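Stisik Height-Adjustable Desk: Set-up Guide
Section 5: Power, levelling and first use

5.1 Before connecting the power

1. Check that both crossbar bolts are fully tightened. A loose crossbar will cause the frame to rack when the legs move.
2. Turn the control box so that the socket faces the rear of the desk.
3. Push each leg cable into the control box until it clicks. The two leg cables are identical and may go in either port.
4. Plug the mains lead into the control box first, then into the wall socket or power strip.

A power strip may be kept on the desktop or fixed beneath it. If it stays on top, place it towards one side and leave enough slack in its lead for the full travel of the desk.
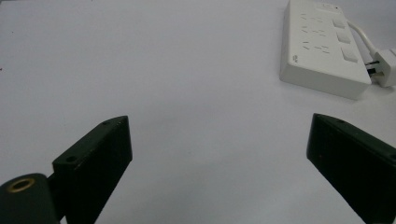
CAUTION: Do not run the mains lead between the leg and the wall. It can be trapped when the desk is lowered.

Note: The control box draws a small standby current. Switch off at the wall if the desk will be left unused for long periods.

5.2 Levelling

1. Place a spirit level along the front edge of the top.
2. Turn the foot under the lower leg anticlockwise until the bubble is centred.
3. Repeat from front to back.
4. Press down on each corner in turn. If the desk rocks, adjust the nearest foot by half a turn and check again.

On thick carpet, check the level again after 2 weeks.

5.3 Resetting the legs

The desk will not move until the legs have been reset.

1. Clear the space under the desktop.
2. Press and hold the DOWN button for 5 seconds. The display shows RST.
3. Keep holding. The desk lowers to its bottom stop, rises slightly and halts.
4. Release the button. The display shows the current height.

If the display shows E2, disconnect the mains lead, check both leg cables and start again from step 1.
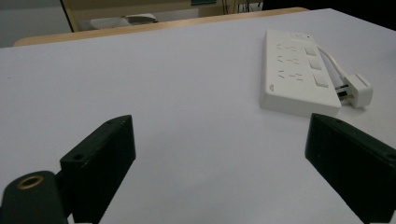

5.4 Care of the desktop

Wipe with a damp cloth and dry at once. Do not use scouring powder or solvents. Retighten all frame bolts every October, or after 1,000 height changes if sooner.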